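Comparing Wrist and Head Views in Door Tasks

Part 2 of the Flindside evaluation guide, maintained by Lefteris Kalogeropoulos

This page explains how to measure how much each camera view contributes to a learned policy for opening and closing appliance doors. Readers should have completed the Dirneck setup and should have a trained two-view policy available.

Step 1. Select the held-out episodes. Set aside 13 episodes before training begins and record their numbers in the Moschos log. Use seed 1618 for the split so that results from different sites can be compared.

Step 2. Review the wrist view. Confirm that the microwave door is visible between the open fingers at the start of the approach.

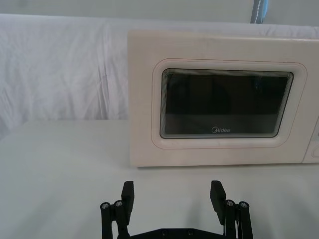 Should the policy be retrained for each camera condition?
Retraining is required for the main result. Masking a view at test time may be reported as a secondary result, under a separate heading.

Step 3. Train the three conditions: wrist only, head only, and both. Keep the number of training steps and the action horizon the same in each. Train every condition with two seeds.

Step 4. Review the head view. The door and the grippers should both be in view when the door is open. Episodes that fail this check are marked in the log and kept in the count.

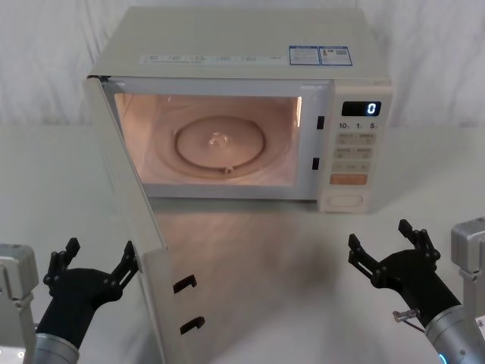 Head view with the microwave door fully open and both grippers empty.

Step 5. Score each trial as success or failure, then enter the scores in the Pindell sheet. Report each seed separately before giving the mean.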